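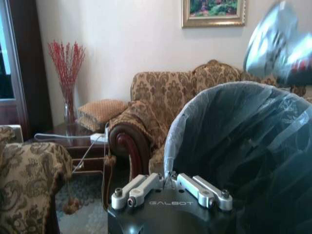

Paid Studies / Teleoperation / In Person

Wanted: Patient People to Drive a Robot Hand Around a Living Room

Posted February 2022 by the Orbridge study desk

Orbridge is looking for 66 adults in Jallitz to teach a robot how to do ordinary chores. You will be good at these chores already. You will be surprisingly bad at them through a pair of hand controllers, and we pay you for that part too.

The work goes like this. You sit at the driving station, watch the view from the wrist, and steer the gripper through a task: pick up the thing, put the thing over there, let go of the thing. Letting go is where most people get stuck. Each run is recorded and becomes one demonstration. The study, which goes by the name Kamel for reasons lost to a long meeting, needs 942 good ones.

A session lasts two hours with a break in the middle. You come in for 8 sessions over four weeks. Pay is $100 per session, and it's the same whether your gripper glides like a swan or spends the morning bumping the furniture. First session is training. Some tasks are done the other way, with you holding the arm and walking it through the motion by hand, so wear sleeves you can push up.

We work in a furnished living room with patterned upholstery, a gold-framed painting, and plenty for a wrist camera to look at. Labs are tidy. Homes have throws and cables and tassels, and the robot will have to get used to them.

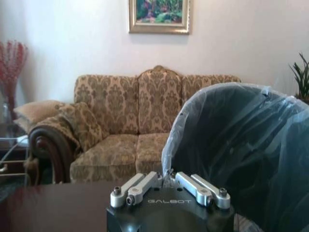 Someone who drove in the October round at our Sulberg site told us that the first hour felt like threading a needle in oven mitts, that the second was almost fun, and that she went home and reached for her own coffee mug very, very slowly.

You should be 18 or older, able to sit and look at a screen for half an hour at a stretch, and comfortable being told "one more time, please" by someone who means five. Left-handers very welcome, we never get enough. Gaming experience is fine but earns no bragging rights. If you get seasick from shaky video, please skip this one.

To apply, send us your name, the hours you're free, and two or three lines on a household task you do well. Folding a fitted sheet will be treated as a boast and we may ask for proof. Applications are read in the order they come in, and we answer all of them, including the ones about the sheets.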